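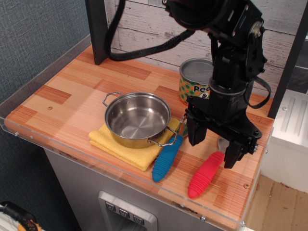

28 Aug 2023

Okay, so the jam. I have 22 jars of plum jam on the windowsill and I'm so pleased with myself I keep walking past just to look at them! Bheki Swanepoel dropped off two crates from his tree last night (he says there are plenty more, help) and I was up at six pitting the things. My thumbs are purple. I used 330 grams of sugar per batch, less than Mom's recipe, and it still set fine, though the second batch is a bit runny and will have to be called sauce.

Went to Irnis at lunch to buy more lids and came home with lids, a fern and a very ugly mug. The lady there swears by freezing the stones for some sort of syrup. Maybe in January, when I'm bored.
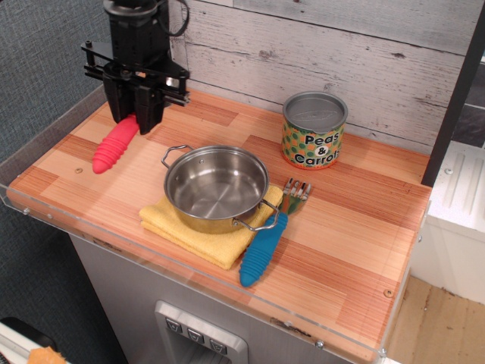
Red ribbed handle on the wood-grain counter.

Felik the cat has been sulking all day over the closed kitchen door, and I gave in at four and let him sit on the step stool. He stared at the fern the whole time. I'm moving it to the bathroom before he gets ideas.
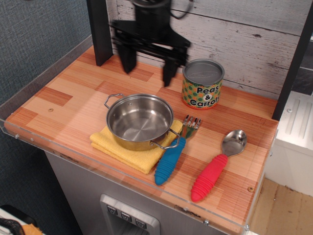

Anyway, one jar goes to Bheki tomorrow, one to my sister, and I still need to write the labels. My handwriting is awful so I may just put a P on each lid and go to bed.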